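Ticket: Members can't cast votes on the campaign ballot
Project: Ongart (membership and voting tool)
Raised by: Lacey Parsons, Gondach Workers' Association
Status: Resolved, with one follow-up open
Opened: 25 May 2020

Lacey Parsons wrote:

Hello all, and first of all thank you for Ongart, which has made such a difference to us! We used to do everything with paper lists and a show of hands, and the members who work nights never got a say. Now they do, and they love it.

We've hit a snag though. We opened the ballot on this year's campaign priorities this morning, and a good number of our members can't vote in it. They get the email, they click the link, they sign in fine, and then they see "You are not on the roll for this ballot". They definitely should be. I've looked up several of them in the members list and they're all marked Active with a green dot.

It isn't everyone. I can vote, and so can most of the people who joined a long time ago. The ones who ring me up are mostly people from the cleaning and care groups, but I don't know if that means anything.

What I've tried so far:
Signed one member out and in again on her phone. Same message.
Sent her a fresh link. Same message.
Tried the link on my own laptop in a private window, signed in as her (she was sitting next to me and typed her own password). Same message.
Pressed "Refresh roll" on the ballot page. It said "Roll is up to date".

The ballot is meant to close in 5 days and we'd really like everyone in. Any ideas very welcome.

Lacey

Gijs Declercq replied:

Hi Lacey, what a lovely clear report, thank you! The private window test saves us a lot of fiddling, as we can forget about cookies and old sign-ins.

The roll is a list that Ongart makes when you open a ballot. It goes through your members and keeps the ones who meet the rules in your settings. So either those members don't meet a rule, or Ongart thinks they don't. Could you go to Settings, then Ballots, then Who can vote, and paste in what it says there? And could you open one of the members who can't vote, click History, and paste the last few lines? Please leave the name out.

Please don't close the ballot and start again just yet. The votes already cast are safe where they are.

Gijs

Lacey Parsons wrote:

Right, found it. Who can vote says:

Status is Active
AND Dues are Paid or Waived
AND Joined before ballot opens

And the history for one member who's stuck:

Status changed: Pending to Active
Dues changed: (blank) to Hardship
Group added: Care workers
Welcome email sent

Oh! Hardship. That's our rate for people who are out of work or on very few hours. They pay nothing at all until things pick up. It's in our rules that they have exactly the same vote as everyone else, and we're quite proud of that. Is it because it says Hardship and not Waived?

Lacey

Gijs Declercq replied:

You got there before me, well done! Yes, that's very likely the first half of it. "Hardship" is a dues label somebody has added on your side, and the ballot rule only knows about Paid and Waived. To Ongart, a label it hasn't been told about counts as unpaid.

To put that right:
Go to Settings, then Dues, then Labels.
Click Hardship.
Tick "Counts as in good standing".
Save.
Go back to the ballot and press Refresh roll.

You don't need to touch the members one by one. Let me know what the roll says afterwards.

Gijs

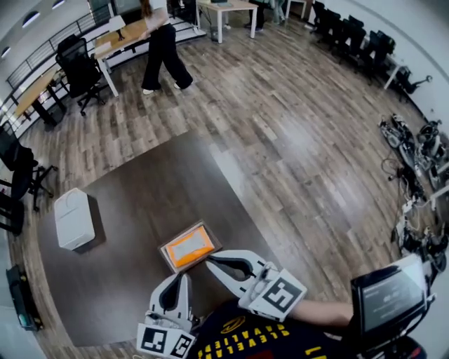

Lacey Parsons wrote:

Ticked, saved, refreshed. It still says "Roll is up to date", and the member I've been testing with still can't get in. I was so sure that was it!

I've noticed something else, which may be nothing. Under Labels there are 2 entries for Hardship. They look the same to me. I ticked the box on the top one.

Lacey

Gijs Declercq replied:

That's not nothing at all, that's a great spot. I've asked Rianne to have a look, as she knows the import side much better than I do. Did you bring members in from a spreadsheet at some point?

Gijs

Lacey Parsons wrote:

We did. Karlijn Geerts keeps our records and she moved everything over from the old spreadsheet last August. I've added her to this ticket.

Karlijn Geerts wrote:

Hi everyone! Yes, that was me. I put the whole list in with the import page, and then we went on adding new people by hand. In the spreadsheet the dues column had words typed in by all sorts of people over the years, so I tidied it as well as I could. I remember cleaning up "hardship", "Hardship rate" and "HARDSHIP" so that they all matched. I may have missed something though, it was a long list and a long evening.

If it helps, I still have the file.

Karlijn

Rianne Brouwer replied:

Hello Lacey and Karlijn, Rianne here, pleased to meet you both. Karlijn, your file is in far better shape than most that I see, so please don't feel bad. With your permission I've looked at your labels from our end.

The second Hardship has a space after the last letter. On screen you can't see it, but Ongart treats "Hardship" and "Hardship " as two different words. The top one, which Lacey ticked, is the one that was added by hand in Settings. The bottom one came in with the spreadsheet, and it's the one nearly all of your hardship members carry.

So the tick was right, it just went on the label that hardly anyone has. The cure is to merge them:

Settings, then Dues, then Labels.
Click the bottom Hardship.
Choose "Merge into another label".
Pick the top Hardship.
Confirm.

Every member moves across, and their history will show a line saying so. Payments and group membership stay as they are.

About Refresh roll. It really ought to have told you something more useful. After a ballot has opened, that button only looks for members whose own record has changed. A change to a label doesn't touch the member's record, so it decided there was nothing to do. The merge does touch the records, so this time it should pick them up.

Rianne

Lacey Parsons wrote:

Merged! And the refresh worked! It said "Members added to roll" and then a lovely long list of names scrolled past. I rang the member I've been testing with and she voted while we were on the phone. She was very pleased and so was I.

One more question. I have a few people ringing who aren't on hardship at all, they pay in full, and they still get the message. Is that the same thing?

Lacey

Rianne Brouwer replied:

Wonderful news! And no, I think that's something separate. Could you look at one of them and tell me what's in the Joined field?

Lacey Parsons wrote:

It's empty. For all of the ones I've checked. They're some of our oldest members — from before we wrote down joining dates, I should think.

Rianne Brouwer replied:

That'll be it. Your third rule says "Joined before ballot opens", and an empty date can't be before anything. You have 2 ways to go:

Fill in a date for each of them. It needn't be exact, as long as it's before the ballot opened, but have a word with your board first if the date matters for anything else, such as standing for a seat.

Or, in Who can vote, tick "Treat empty joining date as long-standing". It's off to begin with. This is quicker, and you can turn it off again once the dates have been filled in.

If you take the second one, Ongart will ask whether to rebuild the roll for the open ballot. Say yes. Rebuilding never removes anyone who has already voted.

Rianne

Karlijn Geerts wrote:

I vote for the tick box now and the dates later. I'd enjoy ringing round the long-standing members to ask when they joined, they have the best stories. Our rule for standing for the board is a full year of membership, and all of them are well past that, so nothing turns on the exact day.

Lacey Parsons wrote:

Ticked, rebuilt, and everybody who rang me this week has now got in. Thank you so much, all three of you! I'm going to send a message round to the members to say please try again.

Is there any way to send it only to people who haven't voted yet? I don't want to pester the others.

Gijs Declercq replied:

There is! On the ballot page, click Remind, then "Not yet voted". It shows how many people it will go to before you send. You can't see who they are from there, and neither can we, so the ballot stays secret. Texts go through Nasent and they do limit each batch to 2,000, but that only matters for very big lists. Emails have no limit.

Good luck with the rest of the ballot!

Gijs

Note from Nathalie De Smet, support lead:

Closing the main part of this ticket. What we found, for anyone who lands here with the same message:

"You are not on the roll for this ballot" means that the member fails at least one of your own rules under Who can vote. Start there, with one member's record open beside it.
Check that every dues label you use is ticked as in good standing, if your rules say it should be.
Look for labels that appear twice. Merge them, don't delete one. Deleting leaves the members with no label.
Look for empty joining dates.
Refresh roll picks up changed member records. Rebuild roll goes through everybody again. If you've changed a label or a rule, you want Rebuild.

Two members' groups have written in since with the same trailing space, both after an import, so I'm very glad Lacey brought this to us with so much detail.

Follow-up still open, with Rianne: trim spaces from labels at import, and change the wording on Refresh roll so that it says what it has checked. The Iso export has the same fault with group names and will be looked at together with this one.

Karlijn, if you do collect those joining stories, we'd love to read some of them.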